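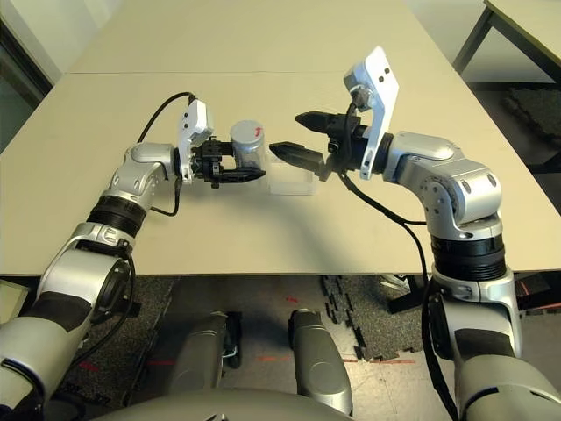 Left gripper holding the can at the clear tray, right gripper open. Bench test on the two-arm Zoltuvari kit.

Zoltuvari two-arm kit: grip slips on smooth metal cans, and is the Kárason finger upgrade worth it?

Posted by Faisal Memon in Kits and Hardware

I have been evaluating the Zoltuvari two-arm kit for a small packing job and would like to hear from people who have used one for longer than I have. We are on a trial from the Fleltport distributor, and I have until the end of September to say whether we keep it.

The job is simple on paper. One arm picks up a metal can and puts it in a shallow clear plastic tray. The other arm holds the tray still while the can goes in, then lets go. The cans are smooth, with no paper label, and the trays weigh next to nothing. We would be running short batches for sample packs, so speed is not very important. I would take a slow cycle that finishes over a fast one that needs a person standing next to it.

What works: the arms repeat well. Setup took most of a Tuesday, including mounting the wrist cameras, and the calibration routine ran without errors the second time through. The teaching mode is easy enough that two people in our shop learned it without reading the manual. Noise is low.

What does not work so well:

The stock two-finger grippers have hard pads. On a smooth can they hold fine going straight up and down, but when the wrist turns, the can rotates a little between the fingers. By the time it gets to the tray it can be leaning. I have raised the grip force in steps and it helps up to a point, after which I get dents.

The tray moves. The second arm closes on it from the side, and if it touches one edge before the other, the tray slides or turns a few degrees. Then the can comes down on the rim.

The cables. The kit ships with the gripper and camera cables loose, plus a bag of ties. On the right arm the long one goes down across the table and over the front edge. I have not had a snag yet, but I don't like it there.

Over 20 runs last week, 12 finished with the can flat in the tray and no help from me. The rest were a mix of a leaning can, a can on the rim, and one where the tray went too far for the second arm to reach it.

Kárason sells replacement fingers for this gripper with soft molded pads. The quote I have is $670 for both arms, which is a lot for what looks like rubber and four brackets. Bultham also lists a set but their page has no fit information for the current gripper version.

So, has anyone put the Kárason fingers on this kit, and did they fix the rotation? And is there a better way to hold a light tray than squeezing it from the side? I would like to fix what I can for free before I spend money on it.

3 replies

gantry_pete
Member, Kits and Hardware

We have had the same kit for a little over a year, doing jars and cans. Taking your points in the order I would work on them.

Start with the tray, because it costs nothing. Stop holding it with the arm. A light tray on a bare tabletop will move whenever anything touches it, and no amount of tuning on the second gripper is going to change that. Make a fixture. Ours is an L-shaped stop screwed to a board, with the board clamped to the table. The tray gets pushed into the corner and stays there. Once you do that, the second arm only has to push, with the fingers closed, and you can make that push slow and stop it on contact. If you can't drill or clamp anything, a piece of thin non-slip shelf liner under the tray will get you part of the way. Cut it larger than the tray so an edge doesn't catch.

Check where your table joint is as well. If yours is two tables pushed together like a lot of these setups, keep the whole work area on one of them. We lost most of a week to a joint that shifted when someone leaned on the far table.

On the rotation, look at where on the can you are gripping before you buy fingers. Most people grip too high because it keeps the gripper clear of the tray walls. With a shallow tray you have more room than you think. Grip at the middle of the can or slightly below it and the lean gets much smaller. Then go through your path and take out any wrist turn that happens while the can is in the air. Turn first, then pick. It makes the program longer by a couple of points and the can never gets twisted.

Now the fingers. Yes, we have the Kárason set, on one arm only. They do stop the rotation on smooth metal. You can run them at a lower force than the stock pads, so the dents go away too. Against them, the pads pick up dust and need wiping every shift or they get slick, and they are thicker than stock, so the maximum opening is smaller. Measure your can before ordering. Also you will have to redo the tool offset, and the manual buries that in the back under maintenance.

Ask them to sell you one arm's worth. They don't list it that way but they did it for us over email. If only one of your arms is handling the can, you have no use for the second pair.

For the cables, leave a loose loop at the wrist, then tie to the arm at each big joint, with enough slack that the joint can go to both ends of its travel. Move it by hand with the power off and watch each tie while you do it. The run down the front of the table should go behind the base instead if the length allows. Ours was just long enough.

benchside
Member

Bike inner tube. Cut two short pieces and stretch them over the stock fingers. It cost us nothing and lasted a few weeks at a time. Not great if this is for food customers, you would have to ask.

Never tried the Bultham ones.

R. at second shift
New member

I would be a bit careful about the trial result. 12 out of 20 with factory pads and no fixture is close to what we saw in our first week, and I don't think it tells you much about the kit. Put in the fixture, change the grip height, and run another batch before you decide anything. Write down what went wrong each time and not only whether it finished. We found that almost all of our rim hits came from the first run after a restart, and that was the arm settling. A warm-up move at the start of the program took care of it.

One thing the reply above left out is the wrist cameras. If you change finger length, what the camera sees at the pick point changes as well, and if you use the vision step to find the can you should retake the reference shots. We skipped that and spent an afternoon blaming the fingers.

As to whether to keep it, I would ask Fleltport about spare parts before anything else. The arms have been fine here. The gripper motor on one side was replaced under warranty and we waited a long time for it, with the job stopped. If you can get a spare gripper written into the purchase, do that. I would put the money there first and buy the fingers second.

Faisal Memon
Original poster

Thanks, all three. Lowered the grip and moved the wrist turn to before the pick this morning, and the can is arriving much straighter. Shelf liner is under the tray for now and I will make the L stop when I get some scrap board. Have written to Kárason about a single-arm set and to Fleltport about the spare gripper. Will post the second batch of runs when I have them.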